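Cuadernos > Taller Fletano > Cosas pequeñas > 2021

Jun 17, 2021

Sigo con lo de los trastos de mesilla. Hoy, bandeja encima de la cama, que era lo que faltaba probar. Hasta ahora todo en mesa dura y claro, así cualquier cosa se queda quieta.

Bandeja: cartón, bajita, con reborde. El libro rosa va de fondo, tumbado. Cabe justo y tapa la esquina que se comba. Encima lo de siempre: reloj negro y amarillo, el botecito blanco, la tapa estriada boca arriba, la pinza negra pequeña. La colcha ni la he estirado, arrugas incluidas, si la aliso ya no vale como prueba.

Notas rápidas:
- el libro hace de suelo. sin él las cosas chicas se van al borde, lo vimos en febrero con la bandeja Wendum
- la correa del reloj ocupa mas que el reloj. No enrollarla, se abre sola
- la pinza con las puntas hacia abajo baila. Plana, bien 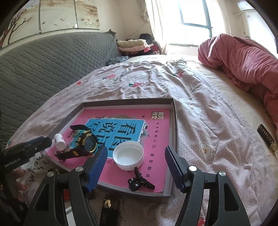

Cristóvão Patrício pregunta que para qué tanto libro, que con un trapo doblado en el fondo se consigue lo mismo y además no resbala. Puede ser. Le he dicho que el trapo se arruga debajo del bote y se vuelca, pero no lo tengo medido, solo me acuerdo de que pasó. Dice también que las medicinas no deberían ir con los relojes y las tapas, que acaban debajo de todo. Ahí tiene razón. Apuntado para la caja Voyle, que lleva separador.

Segunda colocación. Reloj cruzado sobre el panel azul de la portada, bote tumbado delante de la correa, tapa estriada al otro lado con un papelito dorado arrugado dentro. La tapa como platillo funciona para lo minúsculo, me la quedo. Ojo que no la tire alguien pensando que es basura, ya van 2 veces.

El tarrito de vidrio, el facetado con cuello dorado: tiene un resto marrón rojizo dentro. No sé de qué. Lavarlo antes de guardar nada, y buscarle tapa en el cajón de sueltas (si la blanca no ajusta, no forzar). De pie va bien, pero es lo primero que se cae si alguien se sienta en la cama. Mejor pegado a una esquina.
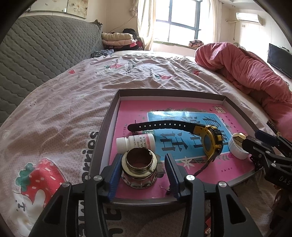

Tarrito de vidrio de pie en la bandeja; detrás, reloj, bote y tapa con papel dorado.

Pendiente:
- etiqueta 802 para esta bandeja, la 7 se queda para los cables
- mirar fechas del bote blanco, si está pasado a la farmacia
- pedir a Elis Gough el separador Ernard, lo tiene desde hace meses
- repetir con trapo, a ver si Cristóvão tiene razon
- el libro devolverlo a la estantería cuando acabemos, que luego lo buscamos por todos lados

Me falta probar con la bandeja en el borde del colchón, que es donde la deja todo el mundo. Mañana si hay rato.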